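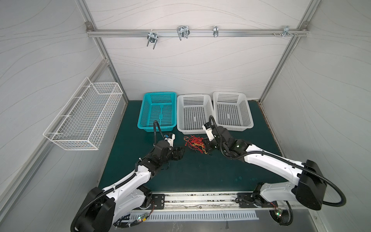

분류대 상판과 뒤쪽 바구니 열. 가운데 바구니 앞은 엉킨 적·주황·황색 선 묶음.

Sullik 배선 정리실 방문 기록
2018년 8월 21일

방문 목적은 시험용 리드선과 짧은 케이블의 회수, 분류, 보관 방식을 확인하는 것이었다. 우리 쪽 계측실은 회수한 선을 상자 하나에 몰아넣고 필요할 때마다 뒤지는 방식을 쓰고 있고, 9월 재배치 전에 이를 바꾸기로 되어 있다. Sullik 정리실은 규모가 비슷하고 취급하는 선의 종류도 겹친다. 안내는 Devendra Dhillon 씨가 맡았고, 보관 규정에 관한 설명은 Madhu Kushwaha 씨에게서 들었다.

1. 취급 품목

정리실로 들어오는 것은 세 부류다. 첫째는 한쪽 또는 양쪽 끝에 악어 클립이 달린 시험용 리드선, 둘째는 피복이 얇은 단심선, 셋째는 검은색 케이블류다. 길이 30cm 미만의 단심선은 받지 않고 발생 부서에서 바로 폐기한다. 지난 분기에 접수된 묶음은 294개였고 그중 66개가 풀 수 없는 상태로 판정되어 절단 처리되었다. 절단 비율은 우리 쪽보다 낮다. Dhillon 씨는 접수 단계에서 묶음의 크기를 제한한 것이 주된 이유라고 설명했다. 한 묶음에 여러 부서의 선이 섞여 있으면 접수를 거절한다.

2. 분류대

상판은 어두운 청록색이다. 밝은 색 선은 배경과 잘 구분되지만 검은색 케이블은 그렇지 않다. 이 점은 우리 쪽에 그대로 옮기기 어렵다. 우리가 다루는 선은 절반 이상이 검은색이며, 상판을 밝은 회색으로 하는 편이 낫다고 본다.

바구니는 상판 뒤쪽 가장자리를 따라 나란히 놓는다. 왼쪽이 청록색, 나머지 둘이 흰색이다. 색 구분의 의미는 다음과 같이 정해져 있다. 청록색은 판정 보류품, 가운데 흰색은 케이블류, 오른쪽 흰색은 감기를 마친 선이다. 흰색 두 개는 위치만으로 구별하므로 서로 바뀌면 알아볼 방법이 없다. 라벨을 붙이지 않는 이유를 물었더니 세척할 때마다 떨어져서 중단했다고 한다. 우리 쪽에서는 세 가지 색을 쓰는 것으로 정리했다.

바구니를 앞쪽이 아니라 뒤쪽에 두는 것은 상판 앞부분을 선을 펼치는 자리로 쓰기 위해서다. 선을 넣을 때 펼쳐 둔 선 위를 넘어가야 하는 단점은 있다.
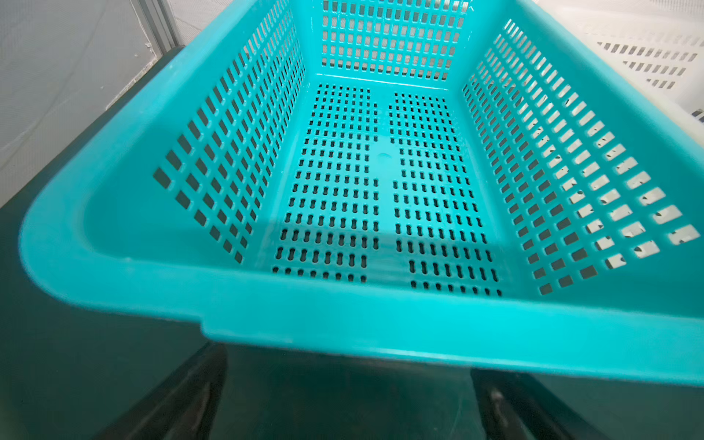

바구니 선정 기준은 Girish Kushwaha 씨가 작성한 문서로 관리한다. 요구 사항은 길지 않다. 바닥과 옆면이 뚫려 있을 것, 안쪽에 선이 걸릴 만한 날카로운 돌기가 없을 것, 테두리가 둥글 것. 마지막 항목은 얇은 피복의 선을 테두리 너머로 당겨 꺼낼 때 긁힘을 줄이기 위한 것이다. 바닥 구멍은 먼지와 피복 부스러기를 빠지게 하는 역할을 하지만, 구멍이 크면 단심선 끝이 끼는 문제가 생긴다. 이전에 쓰던 Werkalier 바구니는 바닥 구멍이 커서 교체했다고 한다. 교체 후 끼임이 얼마나 줄었는지에 대한 기록은 없다.

세척은 중성세제와 물로 하고 완전히 말린 다음 제자리에 놓는다. 바닥 구멍에 남은 물방울은 육안으로 잘 보이지 않으므로 뒤집어서 말린다. 알코올은 쓰지 않는다.

3. 벽면 보관

뒷벽 위쪽에는 알루미늄 레일이 가로로 지나가고 여기에 금속 고리가 걸려 있다. 고리의 모양은 제각각이다. U자형이 있고, 철사를 구부려 만든 더 넓은 것이 있고, 폭이 좁은 것도 있다. 규격을 통일할 계획이 있는지 물었는데, 선의 굵기와 감은 지름에 따라 맞는 고리가 달라 현 상태를 유지한다는 답이었다. 다만 어느 고리에 무엇을 거는지를 적은 표는 없다. 담당자가 바뀌면 혼선이 예상된다.

왼쪽 벽에는 흰색 철망 바구니가 달려 있다. 길이가 긴 직사각형이고 상판보다 높은 위치다. 용도는 당일 반출 예정품의 임시 보관이며, 하루를 넘겨 두는 것은 금지되어 있다. 망 구조여서 안에 남은 것을 밖에서도 확인할 수 있다. 벽에 부착하는 방식은 상판 면적을 차지하지 않는다는 점에서 유용하고, 우리 쪽 벽체에도 적용할 수 있다. 벽체의 허용 하중은 따로 확인해야 한다.

4. 푸는 순서와 감는 기준

엉킨 묶음은 당기지 않는다. 상판에 내려놓고 헐겁게 편 뒤 바깥쪽에 드러난 끝을 먼저 찾는다. 클립이 달린 선은 클립 쪽을 먼저 빼낸다. 클립의 턱이 다른 선의 피복을 물고 있는 경우가 가장 흔한 손상 원인이라고 하며, 이는 우리 쪽 경험과도 일치한다. 색이 같은 선이 여러 가닥이면 색별로 나누는 작업을 뒤로 미룬다.

감는 지름은 100mm를 기준으로 한다. 이보다 작게 감으면 단심선에 굽힘 자국이 남고, 크게 감으면 바구니 안에서 풀린다. 감은 뒤의 결속은 Lostideck 면 밴드를 쓰며, 풀어서 다시 쓸 수 있다. 고무줄은 여름철에 피복에 달라붙는 일이 있어 사용 목록에서 빠졌다.

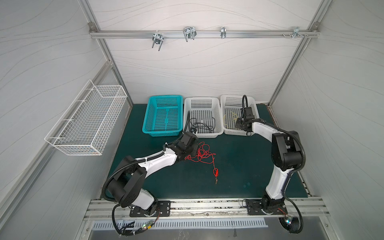 견학 말미에 Sushil Bisht 씨가 검은색 케이블과 가는 선을 한 바구니에 함께 담으면 안 되는지 물었다.

Dhillon 씨의 답은 무게 차이 때문에 따로 담는다는 것이었다. 케이블을 꺼낼 때 가는 선이 딸려 나와 다시 엉키고, 그때 생긴 매듭은 처음 접수된 것보다 풀기 어렵다고 한다.

5. 적용 검토

그대로 도입할 항목은 접수 묶음의 크기 제한, 감는 지름 기준, 벽 부착형 철망 바구니다. 변경해서 도입할 항목은 상판 색과 바구니 색 구분이다. 고리는 종류를 두 가지로 줄이고 배치표를 함께 두는 안을 작성 중이다.

보류 항목은 절단 판정 기준이다. Sullik에서는 담당자의 판단에 맡기고 있으며 문서화된 시간 제한이 없다. Kuldeep Rajput 씨는 시간 제한을 두면 멀쩡한 리드선까지 잘려 나간다는 의견이고, 나는 적어도 단심선에는 제한이 필요하다고 본다. 단심선은 재구매 비용이 푸는 데 드는 인건비보다 낮다.

바구니 견적은 Sandhu에 요청해 두었다. 바닥 구멍의 치수가 카탈로그에 나와 있지 않아 견본을 먼저 받아 보기로 했고, 가장 가는 단심선으로 끼임 여부를 시험한 다음 수량을 정한다.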